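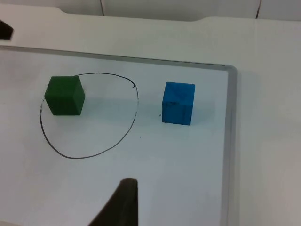 In Praise of a Badly Drawn Circle

My first teacher of geometry could draw a perfect circle on the blackboard with one movement of the arm. We admired him very much and we learned very little. I have thought of him often since I began to help with the number group in Wostthorpe, where the children are four and five years old and where I draw the circles myself, with a black marker, and badly.

My circles are eggs. One end is fat, the other is thin, and the line finishes with a small tail because my hand does not stop at the right moment. For some months I was ashamed of this. There exist very nice printed mats with round coloured zones, and a parent, Declan Whitcombe, kindly offered to buy us a set from the Nenaveck catalogue. I asked him to wait. I would like to explain why, as I was perhaps not clear at the time.

A line which a person has drawn is a line which can be discussed. When a green cube sits on top of it, half on one side and half on the other, I ask the children if it is in or out. They do not agree, and they become quite serious. One says it is in because the line is under it. Another says that it must be out, as it is touching the outside. A third wants to push it with her finger and finish the matter. The blue cube, which stands well away from the line, interests them for two seconds only. Everybody knows where it is.

With a printed mat the same question can be asked, I admit. But I have noticed that the children treat a printed line as a rule made by somebody important, and they push the cube inside before I have opened my mouth. My poor line does not have this authority. They tell me that it has a gap, and that a very small cube could escape through the gap. Is a shape with a gap still a shape with an inside? Grown people have written long books on less.

One Cube Is Enough
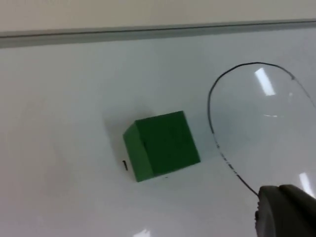 The Second Question

The other thing I would defend is having few objects. In April I visited a classroom in Moriarty where each table had a box of 79 pieces, in many colours, with animals among them. The children were happy and busy, and they sorted, threw and built. I do not say it was wrong. But when the teacher asked "which ones are outside?", I saw that the question was lost in the noise of choosing.

Put a single green cube on a white table, with a loop drawn at some distance from it, and there is not much to choose. So the child must look at the space between. How far is it from the line? If the line were bigger, would the cube be inside without moving at all? A boy of four asked me that last one, and I had no quick answer for him.

I know the objection, that plain things are boring and that children today need more. Maybe some do. I can only say that wooden cubes get scratched and marked, and that ours are still asked for.

We shall probably accept the mats in the end, for the rainy days when I am tired. I will keep the marker in my pocket.

Recent articles
Why I Stopped Correcting Backward Numbers
The Shelf Behind the Door: What We Keep and What We Give Away
A Visit to the Protavbridge Toy Library
Counting Stairs With Small Children
Letters From Readers: Scissors, Again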